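## Week 5: What pattern does to a room (and what we're told it does)

Read Lema's chapter on borders before the seminar. Skip her appendix on colour moods, or read it with a pencil in your hand.

Most books on interiors repeat the same handful of rules about wallpaper. Large patterns make a small room smaller. Pale grounds "open up" a space. Vertical stripes raise the ceiling. I have taught from these books for years and I'm still waiting for most of them to say how they know. Usually a rule is copied from an earlier book, which had it from a trade leaflet, which was written to sell paper.

Take the first rule. Sawsan Karam papered two small bedrooms at Kashindye for her diploma project, one with a tiny sprig and one with a large leaf repeat, and asked 30 visitors which room was bigger. The rooms were the same size. Opinion split almost evenly. The sprig room also had the better window, so I wouldn't build much on this, but it is more than the books offer.

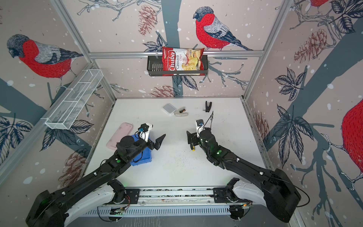 Seasonal motifs raise a different problem. Birds, cones and snow sell well in the run-up to winter, and the Tirnetti sample books put them under "timeless". I doubt it. A motif tied to one part of the year may look odd in June, and few people strip a wall after one season. Ask what the maker means by the word, and whether the same design is still in print five years later.

### Terms you need

- **Repeat**: the distance before the design starts again. A long repeat means more waste at each drop.
- **Straight match / half-drop**: how neighbouring strips line up. Half-drop hides the joins better, or so paperhangers say. Look for yourselves.
- **Ground**: the background colour. Often the part of a design people remember least well.
- **Scale**: the size of the motif *against something else*. A "large" pattern with no wall size given tells you nothing.

### On the Skoris survey

You will see it quoted that 40 per cent of people feel calmer in rooms with leaf patterns. Stella Mabula has traced this to a Skoris sales brochure. There is no sample size and no wording of the question, and the plain room used for comparison was painted grey. Please don't cite it in essays. If you must mention it, say where it comes from.

### For the seminar

Bring one printed claim about pattern, with its source, and be ready to say what would show it to be wrong. If nothing could, bring it anyway. Salim Urio will have the Clallport rolls out on the long table, so wash your hands first.

Written work: 100 words on a wall you know well. Leave out "cosy" and "busy".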